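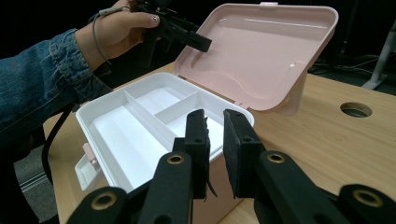
Went to the Stenell open day after all, Dec 4, 2022, and I'm so glad I did! Ebbe Sjöberg had talked me into it and I figured we'd stay for the free coffee and leave. We stayed until they started stacking chairs. My favorite part was the table with the hand-held grippers, where you hold the thing in your fist and the fingers do the grabbing. The job they had set up was a pink storage box with a white divided tray in it, the kind I keep buttons in at home, and I could have watched that for an hour. The fingers have black foam on the inside, a bit fuzzy, and I kept wanting to poke it.

I got a turn too (small line, maybe ten minutes) and I was terrible. You squeeze way too hard at first - my hand was stiff all the way home. Ebbe was better at it and brought it up twice on the bus.

They said one set costs 800 dollars in parts, which sounded like a lot to me and like nothing to Ebbe. There's another one in July over in Totness. I wrote it on the back of my parking stub from last week, so now I have to not lose that. Feet hurt, soup for dinner, bed.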